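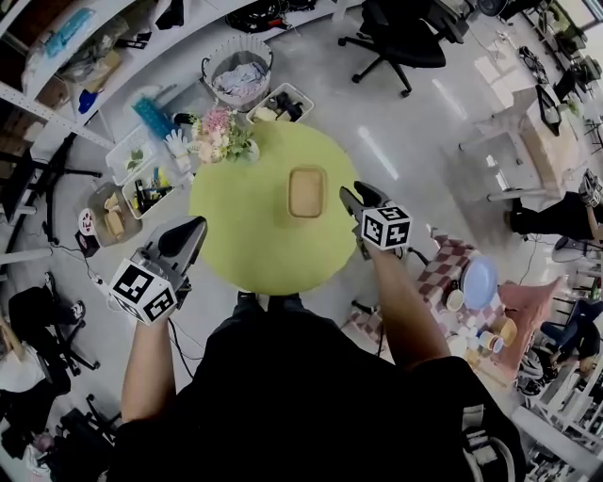
The round green table, with the tray near the middle and the flowers at the far edge.

Clurwood Shared Rooms
20 August 2020

Updated guidance on tables, bins and shelving is now in effect at our Nusel site. The main points are set out in this thread. The full text is posted inside the door of each room and in the Terodik booking pages.

Clurwood Shared Rooms
Round tables. The lime-green table is to be left clear at the end of each booking, except for the tan tray and the vase of artificial flowers. Both items belong to the room and should not be put away on the shelving.

Clurwood Shared Rooms
The tray is for small items in current use. Please do not use it for drinks. Its raised rim collects dust along the inside, and it should be wiped with a dry cloth before the room is handed over.

Clurwood Shared Rooms
Flowers. The pink, cream and green bouquet is artificial and must not be given water. The white vase is small and tips easily. Please move it by the base when wiping the table, and return it to the far edge.

Clurwood Shared Rooms
Clear bins. Tools and small colorful items are kept together in a clear bin on the floor, on the left side of the table. Contents should be visible through the sides. Do not line clear bins with paper or cloth.

Clurwood Shared Rooms
The clear box with the green plant sprig is kept apart from the tools. Several users have asked whether the two may be combined to save floor space. They may not.

Clurwood Shared Rooms
Wooden blocks go in the gray tub and nowhere else. At the June check, blocks were found in 5 different containers across the site. A full count came to 1,037 pieces, and sorting them took most of a working day.

Clurwood Shared Rooms
Round white basket. Fabric only. The light blue fabric may be placed in the basket unfolded. Damp cloths are to be hung up in the hallway first and returned when dry.

Clurwood Shared Rooms
White rectangular bin. Mixed items may stay here until the end of the week, when the bin is emptied and its contents are either shelved or moved to lost property at the Szewczyk building. Lost property is held for 30 days.

Clurwood Shared Rooms
Gloves and brushes. A work glove or brush may remain out during a booking. Both should be off the table and off the floor by closing. Single gloves are to be handed in at the front desk - please do not place them in the fabric basket.

Clurwood Shared Rooms
Shelving. Heavy cardboard boxes belong on the lower levels of the white metal unit. Plastic bags should be tied before they are shelved. Cups left on the unit will be washed and returned to the kitchen cupboard.

Clurwood Shared Rooms
Cables are to be coiled before storage. Any cable in use should be kept close to the wall where the layout allows, and away from chair casters.

Clurwood Shared Rooms
Chairs. Rolling office chairs should be pushed back from the table during cleaning and should not block access to the shelving. Clothing and bags left on chairs overnight will be moved to the front desk.

Clurwood Shared Rooms
Floors. The gray floor is swept every evening and mopped twice a week. Containers placed in the middle of the floor will be moved to the side by cleaning staff, who are not able to return them to a particular spot.

Clurwood Shared Rooms
We received 93 responses to the draft guidance. The most frequent request was for printed labels on the bins. Labels have been ordered and will be fixed to the short side of each container.

Clurwood Shared Rooms
Requests for extra bins or a second tray may be made through Terodik when booking. Please allow two working days. Replies to this thread are not monitored outside office hours.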